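Sealcoat on a shared path: worth doing or not?
Paths and Paving board – 7 replies

draltus_row
Our association in Skiston maintains 1,616 feet of asphalt path. It was laid 13 years ago, two inches over compacted stone. A contractor has quoted for crack filling plus a full sealcoat, and says the surface will oxidize and ravel without it. Traffic is walkers, bikes and a mower in summer. No salt. I am inclined to pay for the crack filling and skip the coat. What does the board think?

gradeline
Skip it. Sealcoat is a thin film. It slows oxidation at the surface and keeps fuel drips out of the binder, and you have no fuel drips. Paths fail from the base up and from the edges in. Put the money into drainage.

Lenz64
Disagree with gradeline. Oxidation matters more on a path than on a road. Traffic kneads the mat and keeps the top from getting brittle, and a path gets almost none of that. We coated ours in Plirnau at year three and again at year eight. The sections we left alone have lost fines and the stone is showing.

gradeline
Were the uncoated sections the same mix and the same crew?

Lenz64
Same crew. The mix I would have to look up.

gradeline
Then it is not much of a comparison. A mix short on binder will shed fines with or without a coat.

kerf_and_curb
Two things nobody has raised. First, fresh sealcoat with no sand in it is slick when wet, which is a real problem for bikes on any bend. Ask for the sand load in writing. Second, check whether the product is coal tar or asphalt emulsion. Some towns have banned coal tar.

For color, compare with this type of surface:
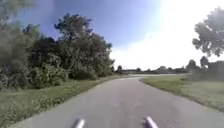

Gray asphalt, no painted lines, grass at the left edge.

Gray by itself tells you very little. All asphalt fades as the binder film wears off the top stone. Scrape it with a screwdriver. If stone comes out easily, you have raveling. If it only scratches, leave it alone.

draltus_row
Tried the screwdriver at six spots this morning. Scratches at five, loose stone at one, next to the culvert. The quote splits into 3,000 for the coat and a separate line for cracks, priced by the foot.

gradeline
Loose stone at the culvert points to water. Look at the shoulder. If the turf has built up higher than the mat, runoff sits on the pavement. Cut the sod back and regrade before anyone fills a crack.

Lenz64
Agreed on the shoulder. I would still coat within two years. Hot-pour rubber for the cracks, not the cold stuff in jugs, and have them blow the cracks out first.

kerf_and_curb
Hot pour for anything over a quarter inch. Hairlines can wait – they will not take the material anyway.

draltus_row
Going with sod cutting and hot pour this season. I will ask for the sand load and product type in case the coat comes up again in March.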